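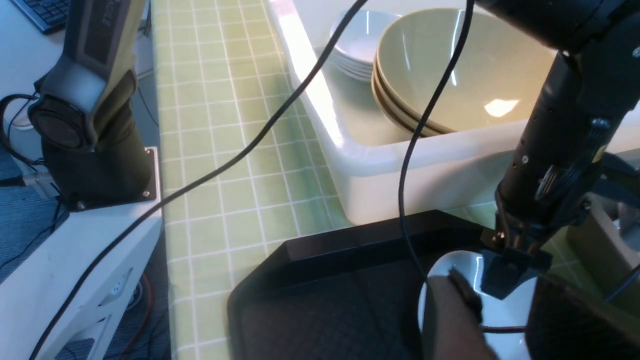
Hulano 双臂采集套件用了一个月:收碗收到停不下来

文/Yee-man Chung
7月

先说结论:喜欢,很喜欢,这个月我加班有一半是自愿的。

我们组做的是餐具整理,就是让双臂学会把碗碟从托盘挪进收纳箱、再从箱里摆回托盘。听着简单,可陶瓷又滑又亮,碗沿还是弧的,以前用手柄遥操作,一上午录不出几条能看的。所以 Hulano 这套一到,我当天就把工位清出来开录了。

装机比我想的快。底座是方形安装板,螺栓锁在台架上,两条手臂各占一边,校准跟着向导走,30分钟搞定(第一次我把左右臂的接口插反了,重来了一遍,这个不算它的)。主手很轻,关节阻尼调得舒服,连着录两个小时手腕也不酸。之前那套 Marti 的主手我录到下午就开始甩手,同事都以为我在做操。

最让我高兴的是腕部相机。俯视相机看碗,手指一过去就挡住了,碗沿到底夹没夹正全靠猜。腕部视角直接贴着夹爪,碗沿和托盘的边都在眼前,回放的时候一眼就知道这条能不能留。代价是指垫离镜头太近,总是糊成一团,我们训练时没裁掉,模型好像也不在意。白瓷反光倒真是个问题,顶灯一开,碗沿上一道亮弧,盘面上一块白斑。我的建议是别急着换哑光餐具,灯光多变几种,把反光也录进去,以后模型总要在真厨房里干活的。

录制软件叫 Ludau,随套件附送。脚踏板开始,脚踏板结束,录坏了踩两下就丢掉,手完全不用离开主手!每条演示自动带时间戳和关节数据,还能现场打标签,我打的是“夹偏”“碰沿”“放歪”。失败又救回来的片段我单独存了一个文件夹,后来发现这一夹特别值钱:只喂顺利的演示,策略一夹偏就愣在那里;把补救的片段掺进去以后,它会退一点、重新对准碗沿再夹。看到它第一次自己这么做,我在实验室喊出了声。

数量上,单碗入箱这个任务录了200条,分给4个人轮流做。一定要轮流!我一个人录的那批动作太像了,进爪的角度几乎一模一样,换个碗的位置就不行。Corina Egger 是左撇子,她录的轨迹和大家都不一样,加进去以后稳了不少。

不满意的地方也有:

线。线真的多。黑色的线从台面上拖过去,又从上面垂下来,每次重新布置都要看一眼会不会勾到夹爪。官方送的扎带短得可怜,我自己买了理线槽。

夹爪手指方方的,夹碗沿很稳,可碟子叠在一起的时候,想只拿最上面那一只就很吃力。希望出个薄一点的指尖。

还有导出。默认格式只认他们自家的训练平台 Novance,转成通用格式要跑脚本,文档写得含糊,我卡了一个晚上。脚本本身没毛病,就是参数名起得太随意。

小提示一条:铺一块带格子的桌布。每条录完要把托盘和碗挪个新位置,有格子好记,横几竖几写在标签里,哪片区域录少了翻一下就清楚。比贴胶带好看,也好洗。

适合谁?手上已经有明确任务、想快点攒出一批干净演示的小团队,我觉得很合适。只想试一下模仿学习的,单臂版先玩着也够开心了。下个月我们开始录碟子,指尖的问题到时候再来补充。

分享 30 | 评论 4

Mirjam Steiner:补救片段那段太有用了,我们以前全删了,心疼。请问掺多少比例?

Yee-man Chung 回复 Mirjam Steiner:没有认真做过对比,我是有多少放多少,周末再细看。

Booker Pruitt:脚踏板羡慕,我现在还是腾一只手去敲空格键。

Natalina Zanetti:导出脚本同卡!建议先拿2条短的试转,别一上来就整批跑。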